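Paper Crafts Certificate, Unit 7
Stamping in Multiples: Planning a Card Set
Course handout, October session
Instructor: Ohemaa Ansah

Purpose of this unit

Students will plan and produce a set of matching greeting cards from a single layout. The unit assumes that students have completed the earlier work on inking, stamp care, and basic folding. Those who have not should speak with the instructor before the first practical session.

Terms used in this unit

Card base: the folded sheet on which all other layers are mounted.
Mat: a flat layer of cardstock, slightly larger than the panel placed on it, which shows as a border.
Panel: the layer that carries the stamped image.
Sentiment: the stamped greeting, on the panel or on a separate strip.
Run: all cards made from one layout in one sitting.

Planning the layout

Every run begins with a sample card. The sample is made in full, including the inside greeting and the envelope, before any other stock is cut. Students should write the finished size of each layer on the back of the sample in pencil. The standard base for this course is cut from a letter-size sheet, 8 1/2 by 11 inches, divided in half across the long side and folded to 4 1/4 by 5 1/2 inches. The first mat is 4 by 5 1/4 inches, and the panel is 3 3/4 by 5 inches.

Check the grain of the cardstock before cutting. A fold made along the grain lies flat. A fold made against it tends to crack, particularly on dark stock. Where the fold must run against the grain, score twice with light pressure and crease with a bone folder.

Cutting and stamping order

Cut all bases first, then all mats, then all panels. Keep each group in its own tray. Allow two spare panels for each color of ink used.

Stamp the lightest color on every panel before moving to the next. Dye ink may be layered after a short wait. Pigment ink must be left considerably longer and should be heat set on coated stock. Clean the stamp between colors, even when the two are close in shade.

For the graded run, students will produce 40 cards in no more than two layouts. The Dradness layout (one large image, sentiment below) is recommended for those new to the work. The Huerta layout, with three narrow panels side by side, calls for more exact cutting and may be attempted with the instructor's approval.

Assembly

Adhere the panel to the mat, and the mat to the base, in that order. Apply adhesive to the smaller piece. Foam squares may be used under the sentiment strip only, as thicker cards may require extra postage.

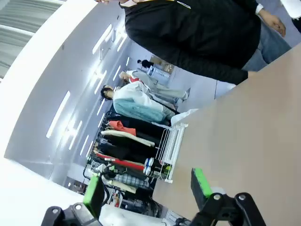 Set each finished card under a flat weight for several minutes before placing it in its envelope. Cards with embossing powder or raised elements are to be stored upright and must not be weighted.

Submission

Submit the sample card, the cutting plan, and the full run in a labeled box. The plan must show how each sheet was divided and how much stock was left over. Late runs are accepted until the end of the following session with a reduced grade.

Grading is based on consistency of placement, clean edges, and accuracy of the cutting plan. Choice of theme is not graded.

Reading for the next unit

Femeo Workbook, the chapter on envelope liners, through page 103. Students should bring a ruler, a craft knife with a fresh blade, and one envelope from the present run.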